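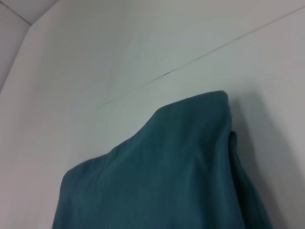 Search this site Go

3 minute read

I'm done ironing, and I'm done feeling bad about it. There, said it!

My mother ironed everything (pillowcases, dish towels, my brother's gym shorts), and for years I figured that was just what a grown-up did on a February evening. Then I moved into a place with no room for an ironing board and started draping things wherever they'd fit instead. You know what happened to my life? I got my evenings back.

I like a crease. A soft one, the kind cloth gets from being folded over something and left alone for a while. It looks like somebody lives here. Those magazine rooms where every throw falls in one flat sheet make me nervous to sit down.

My friend Thảo Thân thinks I'm hopeless. She paid $300 for a steamer and she'll steam a T-shirt at 9 at night, and I love her, but come on. It's a T-shirt! You're going to sit in a car in it!

Sure, iron for a wedding. Iron for a funeral. I keep one good shirt on a proper hanger and I've worn it twice. But the everyday stuff, the blankets and sweatshirts and whatever's waiting to be put away, can go on being rumpled, and I'd love it if we all quit apologizing for it when company comes over.

Contact | © Plellis | Back to top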